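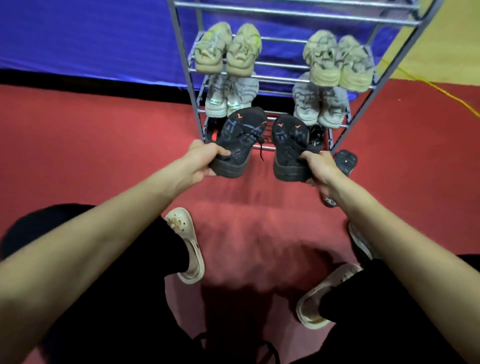
Trying out the Jorton head rig at home

I've wanted to get my hands on the Jorton kit ever since Kendra Tremblay mentioned it back in December, and now I've had one for 12 days. It's a head-worn camera with a small battery pack, plus software that turns your chores into practice footage for household robots. You do the job, it records what your hands do, and later a robot arm gets to learn from it.

I started with shoes. Black sneakers, one in each hand, with the silver rack right in front of me and the beige and grey pairs already on it. Shoes are great for this! They're floppy, they come in pairs, and a slanted tier punishes you if you set one down carelessly.

The strap is comfy and I got 158 clips out of the first battery charge, way more than I'd hoped. Trimming is quick too (drag two markers, hit save). I did have to learn to tip my chin down so my hands stayed in view, and the pack gets in the way when you crouch for the bottom tier. The manual is thin on labeling, so I wrote to Yasuo Sekiguchi at their support desk and had a clear answer in 30 minutes.

Next up is folding towels, which I'm weirdly excited for. If anyone has used the wrist add-on, let me know how it holds up.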